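Workshop Tips: Recording Good Demonstrations on PC Disassembly and Assembly Tasks

by Ffion Nicholas
6 comments | 1233 shares

These notes apply to teleoperated arms working inside a desktop tower. They assume the arm is calibrated and the recorder is logging joint positions, gripper state and video on one clock. Most of the episodes we threw out at Vescombe had nothing wrong with the control software. The bench was at fault.

Lay the tower on its side with the cover off. Fix it so that a firm push on a connector doesn't shift it. A case that creeps during an episode gives the policy two explanations for the same motion.

Print a fixture plate for the loose parts and bolt it down next to the case. Each part gets its own holder, with enough lead-in that the gripper can miss slightly and still seat it. Memory modules do well held by the ends. Check the clamps every 800 cycles; printed parts wear at the corners first.
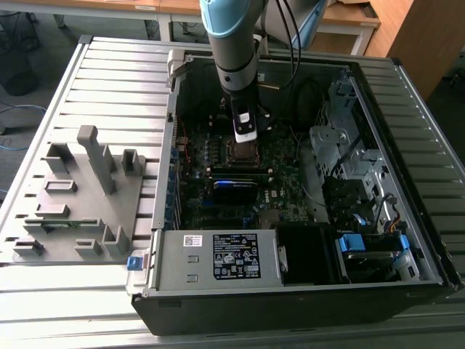 Tie back any cable that crosses the approach path. Do the same for the arm's own cabling, and leave slack for full wrist rotation. Run the wrist through its range once before recording.

Start each episode from a slightly different pose. Four start poses per task is the minimum we accept on the Skollton set. Vary the lighting between sessions, never within an episode.

Keep the recoveries. If the part slips and the operator regrasps it cleanly, label the episode as a recovery and save it. Discard it if a hand entered the workspace — even briefly.

Move slowly near contact and at normal speed elsewhere. Operators who crawl through the whole task produce long episodes with very little in them. Pauses over 4 seconds should be trimmed before training.

Use scrap boards. Sockets and slots lose their grip after repeated insertions, and a worn slot teaches the wrong force. Write the board's insertion count on tape and retire it on schedule.

Name files by task, operator and board. The Nzioka and Zestar naming templates both work; pick one and don't mix them.

Share | Print | 6 comments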